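18 November 2019

Heated grips, second try. The kit Vilho Manninen lent me in September never fit right (left sleeve too fat for the bar, throttle side kept creeping), so I gave up and ordered the Trurano ones. They slid on with a little hairspray and I left them to set while I dug into the wiring.

I wanted them on a relay, switched off the parking light circuit so I can't cook the battery overnight like last winter. Ran a fused line from the battery, 5 amp, along the frame under the tank. Getting the tank off took 30 minutes, most of it spent on one stupid fuel line clip!

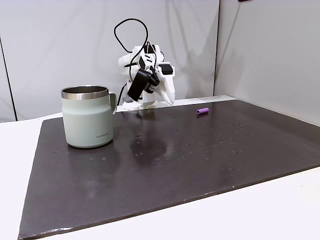

LocknLock mug, green.

Kirsten Østergaard stopped by and said to leave more slack at the steering head, and she was right. With the bars at full left lock the throttle-side wire was tight as a guitar string. Pulled 3 zip ties, rerouted it behind the brake line, much happier now.

Low setting works, high setting trips the fuse after a minute or so. I'm guessing a pinched wire under the switch housing but I haven't opened it yet. Heikki, if you've still got my good crimper, bring it back please, the cheap one is chewing up the connectors.

Still to do: heat shrink, tank bolts, ask Ghazal for the 7.5 amp fuses.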